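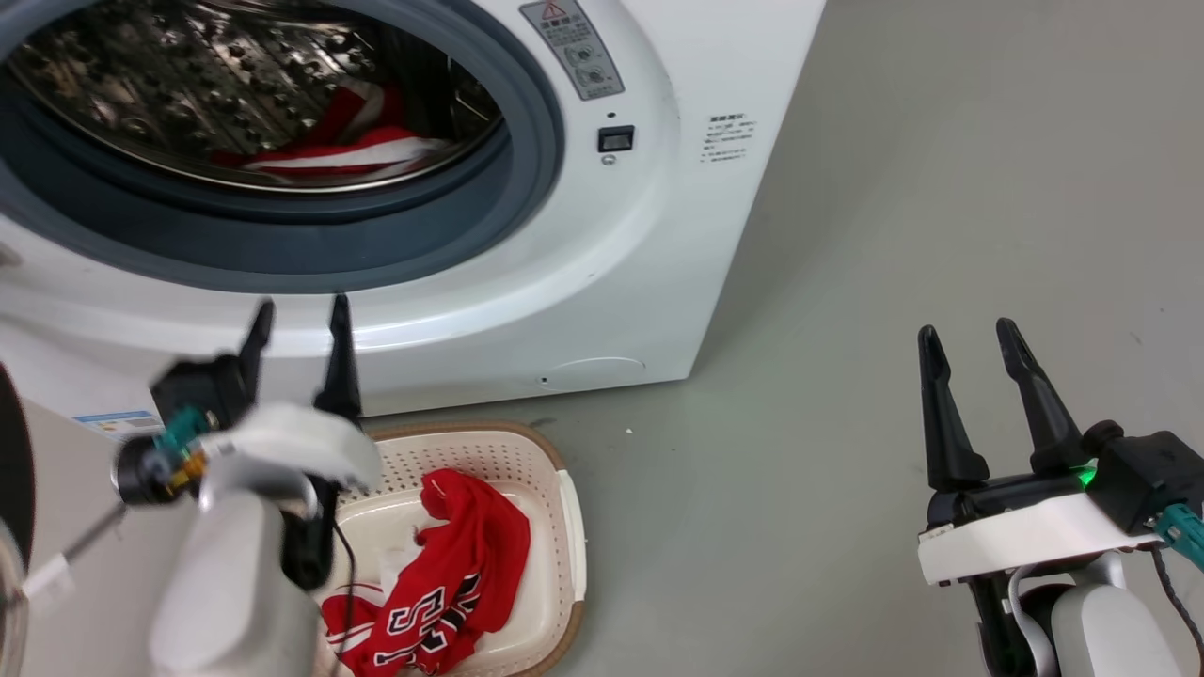
3 min read

Re: Clelton charity relay - shirts, teams and who's bringing what

Hi everyone,

What a response! I sent the first note out expecting a handful of replies and I've been catching up with my inbox ever since. The relay is on for 8th April at the Clelton track, with warm-ups from nine and the first baton off at ten. Everything we raise goes to the children's hearing clinic, same as last year, when we handed over $664 from one very windy morning. I'd love to beat that.

Svenja asked some good questions, so I'll answer them in line for the whole list.

On Svenja Hubmann wrote:

> Hi Bijan, count me in, and my sister too if there's room. How many
> runners on a team this time? Last year we had five and one of us
> mostly held the coats.
>
> Also, do kids run with the grown-ups or do they get their own race?
> My two have been practicing handoffs with a wooden spoon.
>
> And is Zerero doing the food again? Please say yes.
>
> Svenja

Teams are 4 runners, one lap each, then you go around again in the same order. If you don't have a full team, sign up anyway and Indrek Lapiņa will match you with other people. He did this for the swim gala and a couple of those groups still train together, so you could do a lot worse than a random draw.

Kids get their own race right after the second heat - half a lap each, any mix of ages, and yes, spoons are allowed in place of batons. I would pay good money to see that.

Zerero is doing the food! Sosina Fikre talked to them and they're bringing the flatbreads and the lentil soup, with a share of each sale going in the pot. Yilma is lending us two canopies (thank you, thank you) so there'll be shade, or shelter if it's last year all over again.

Tipene Hollis has agreed to be our starter and announcer. If you've ever heard him call a softball game you know we won't need the speakers, but Voltley is lending us a set in case he loses his voice.

Still needed: a second stopwatch, someone to walk the sponsor sheets around at the break, and nearly anything for the raffle. Please send team names to me before the end of the week. Funny ones get read out first.

See you at the track,
Bijan Fallahi

4 replies | 2 shares

Recent on this list
Raffle prizes: what we have so far
Carpool from the north side
July fun run - early thoughts
Lost at the swim gala: blue goggles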